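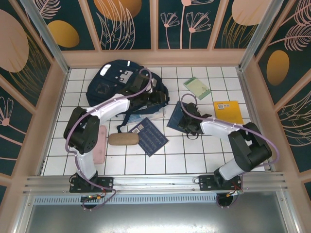 Dorottya Rácz says she would go back to Mitach tomorrow, in the same boots if they'll let her have them. The actress was on the set of 'Sakalauskas' for the first time since the original wrapped, and she told reporters at a press call in July that stepping into the old harbor office had made her cry.

It may well have. It should also be said that she was speaking at an event paid for by Vultano, the company that is making the new movie, and that every member of the cast who took a turn at the microphone reported crying at some point.

'Sakalauskas: The Crossing' is a prequel. Rácz's character, the ferry pilot Ilka, does not meet any of the other leads until the opening reel of the first movie, so fans have spent months asking how she can be in a story that takes place years before that. The answer given at the press call was that Ilka appears in "a framing device." Pressed for more, director Villads Hallgrímsson said she would be telling the story to someone. He would not say to whom, or how long it would take her.

The call sheets that have been passed around online suggest it won't take long. Rácz is listed for 2 days of shooting. Her name is second on the poster.

Hallgrímsson did not like being asked about that. He said screen time was a silly way to measure a performance and that "Dorottya is in every minute of this picture, whether you see her or not." Ticket buyers may feel differently about the minutes in which they don't see her.

The first 'Sakalauskas' was a modest hit that grew into a bigger one at home, mostly through people pressing it on their friends. It had a plain story, a good cast and an ending that closed the door on a sequel. Ilka took the boat out and the boat did not come back. Hallgrímsson said at the time, and more than once, that there would be no second movie. He now says that what he meant was that there would be no movie set afterward.

Souad Berrada, who played the harbor master, is also returning, and hers is the larger part this time. She plays the same woman at a younger age with what Vultano calls "a light digital touch." A clip shown at the press call ran for less than a minute and was very dark. Berrada looked fine in it, as far as anyone could tell. She was standing with her back to a lamp.

She was also the only person on the stage who sounded unsure of the whole thing. "I said no the first time they asked, and I said no the second time," Berrada told the room. "Then they sent a script, and the script was better than I wanted it to be." Asked if she thought the story needed telling, she laughed and said that was a question for the director. The director said yes.

The script is by Jytte Þrastardóttir, who did not work on the original. The writer of the first movie, Mikkel Vigfúsdóttir, has a "based on characters by" credit and was not at the press call. A statement read out on Vigfúsdóttir's behalf wished the production well. It was two sentences long and did not mention the story.

Þrastardóttir said she had watched the first movie so many times that she could hear it with the sound off. She promised that nothing in the prequel would contradict it, a promise that will be tested hard by people who have already found three problems in the trailer. The ferry has the wrong number of lifeboats. The harbor clock, which Ilka's father is supposed to have broken before she was born, is working. And the town sign spells Mitach with two t's. Vultano says the sign has been fixed.

There is a fan petition, of course. It asks the company to leave the story alone, and at last look it had 3798 names on it. A rival petition asking for Rácz to get her own series had 652. Hallgrímsson said he had read neither and then quoted from the first one.

What Vultano would rather talk about is the scale. The new movie was shot partly on location in Mitach and partly at the Purnura stages, where the harbor front was rebuilt at full size. The production hired 2894 extras over the course of the shoot, more than the number of people who live in the town. The original made do with one street, a borrowed ferry and whoever was standing around that morning, and a good part of its charm came from that. A bigger harbor is not an obvious improvement.

Rácz, for her part, was good company. She told a long story about losing a boot in the mud on her last day on the first movie and finding out that the wardrobe department had kept the other one. She said the cast had stayed close and still had dinner together every summer. Berrada, sitting next to her, said she had been to one of those dinners.

Asked if this was really the last time she would play Ilka, Rácz said it felt like a goodbye. Hallgrímsson leaned over to his microphone and said that it felt that way to him too, for now.

Vultano has an option on a third movie. The company would not give a release date for this one beyond saying that the sound mix is under way and that a longer trailer is coming.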